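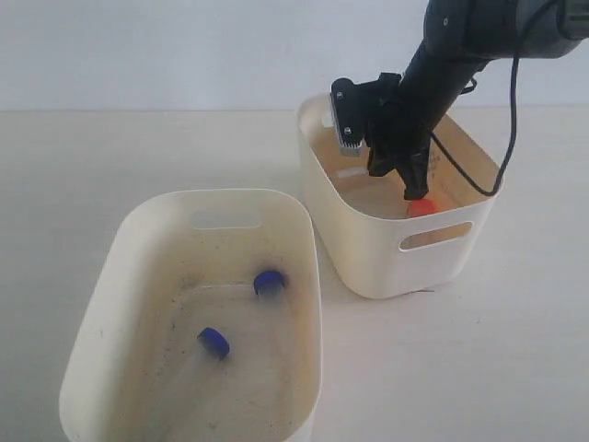 4.2 Sorting small stuff between two bins

Figure 3. The tidying task, with a gripper reaching into the right bin and two blue caps in the left one.

I'll admit I picked this chore because I hate it. Every kitchen I've lived in has had a drawer of caps, lids and odd little bits, and I wanted to know if an arm could deal with one so I wouldn't have to! Our version is about as plain as a chore gets (Figure 3): two cream plastic bins on a pale table, small things inside, and the arm has to move whatever we name from one bin to the other.

We ran 500 attempts with the Liko controller, and 236 of them ended with the right thing in the right bin. Ravindra Thakur thought that was pretty good. I didn't, and we argued about it through most of July. A person would get bored long before dropping half of them.

So where does it go wrong? Mostly in the last bit of the reach. Small things end up right by the floor of the bin, and the fingers hide them just when the controller would most like a look (you can see the orange-red one in Figure 3 half disappearing under the fingertips). Walls are the other headache. Anything that rolls into a corner leaves hardly any room for a finger to get behind it, and Liko tends to push down harder when what it needs is a sideways nudge. Amerley Mensah added a slow sweep along the wall before the grasp, and I was really happy with how much calmer the corner attempts got, although each one took 13 seconds longer.

Would I let it loose on my own drawer? Not yet. Picking out one cap in a tidy bin is fine, and I'd happily leave it running while I made coffee, but a real drawer has string and receipts in it, and we haven't tried either. Section 4.3 goes back to the same controller with softer objects, starting with folded dishcloths.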